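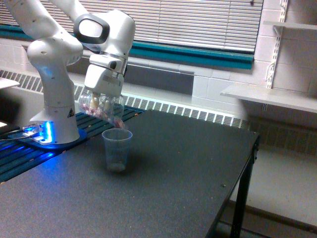 Pauline Blackburn has sold sweets by weight from the same shop for six years. Marketti opened with 100 jars, and she still fills them herself before eight in the morning.

"People think it's all children," she says. "Most of my trade is grown-ups buying a quarter of something they had at their gran's."

Prices have been the hard part. Sugar went up, then cocoa, and in November she dropped chocolate limes for a while. "I had two customers stop speaking to me. They came back when the limes did."

Her main supplier is Morsy, a small boiler of hard sweets that will make a batch for her if she takes 600 bags. She splits the order with Leleck, a tea room in the next town.

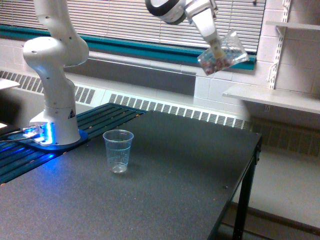 Keeping it small

Blackburn has been asked to open a second shop and has said no each time. "I'd spend my days driving between the two. I like being behind the counter."

She does want to bring back aniseed twists, which Morsy stopped making last year. "I've asked. They said they'd look at it after Easter."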